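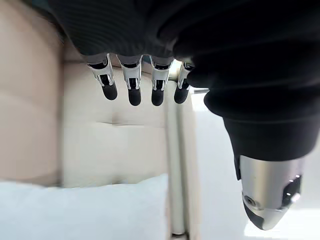
Fingers and thumb of a Clevum hand, with a cream upholstered backrest behind.

Clevum release fault

The Clevum release fault is a defect in the gripping software of Clevum, a two-armed household robot developed by Lillow. Robots with the fault sometimes kept hold of a soft object after being told to let go, and in certain cases gripped it harder. It was first noted in May during tidying trials at Fatthorpe, where the task was to lift cushions and set them back on a sofa. Lillow calls the problem "delayed release," a term that critics consider too gentle for a machine that would not open its hands.

Background

Clevum was promoted as able to handle ordinary household things without special markers or fixed positions. Its hands have separate fingers and a thumb, and their movements are managed by a grip controller named Jin. The controller was first tuned on boxes, bottles and other rigid items. Support for cloth and padding was added later, and Lillow has not said how much testing was done before the feature was described as complete.

A cushion is a harder test than it looks. It gives under pressure, it sags when lifted, and its corners fold around whatever is holding them. With two hands on one cushion, each hand also feels the pull of the other. Jin ran a separate slip check for each hand, and neither check had access to what the opposite arm was doing.

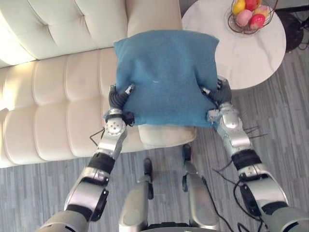
Zhiqiang Dai called the design a mistake that should have been caught on paper, long before anyone put a robot next to a sofa, and added that two hands sharing a load have to be treated as a single grip. Lillow replied that independent checks were chosen so that one hand could hold on if the other failed. It did not explain why that rule still applied once a release had been ordered.

The fault

When the order to release was given, one hand usually began to open slightly before the other. The cushion shifted toward the hand that was still closed. That hand's slip check read the movement as a dropped load and told the fingers to tighten, which canceled the release. The first hand, now finding that the cushion had stopped moving, could then close again. The cycle could repeat until the controller timed out, and the time limit was set at 180 seconds.

Lillow's test summary lists 173 two-handed lifts at Fatthorpe, with a late or failed release in 25 of them. The summary gives no separate results for thick and thin cushions, although the written procedure called for both. It also leaves out the length of each delay, so there is no way to tell from the published material how many runs reached the full time limit.

Safety concerns

No serious injury has been linked to the fault. The summary records 2 runs in which an operator tried to pull the cushion free by hand, and in one of these the operator's fingertips were pinched between the fabric and the robot's fingers. Lillow classed both as "handling notes" — a category otherwise used for things like crooked placement. 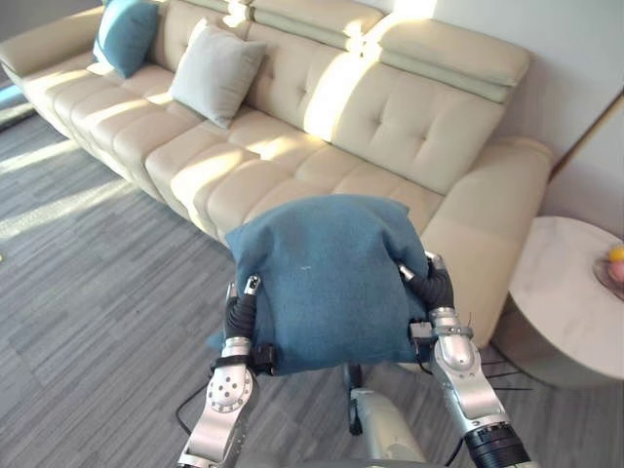
Clevum holding a teal-blue cushion in front of a sectional sofa.

The stop button was a further point of dispute. Pressing it froze the arms, as designed, but left the fingers closed at their current force. Lillow defended this on the ground that a robot should not drop what it is carrying. The argument is reasonable for a glass or a pan. It is much weaker for a cushion, and weaker still when a hand or sleeve is caught along with it. The user guide in force at the time said only that the stop button would "make the robot safe."

Response

Lillow issued an update to Jin that turns off both slip checks once a release has been ordered, and shortened the time limit. A later revision added a manual opening command that works while the arms are frozen. The company then described the matter as closed.

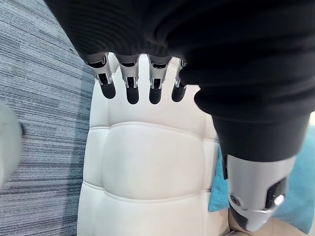

That claim rests on thin evidence. The repeat trials used the same room and the same written procedure, and Lillow published a pass result without the underlying logs. The update also leaves the slip checks separate during the lift itself, so the two hands may still work against each other while carrying something soft — a less visible problem, but one with the same root. Outside testers have asked for force readings from both hands during a full lift and release. As of the most recent revision, Lillow had not supplied them.

See also

Grip force control
Emergency stop
Two-arm manipulation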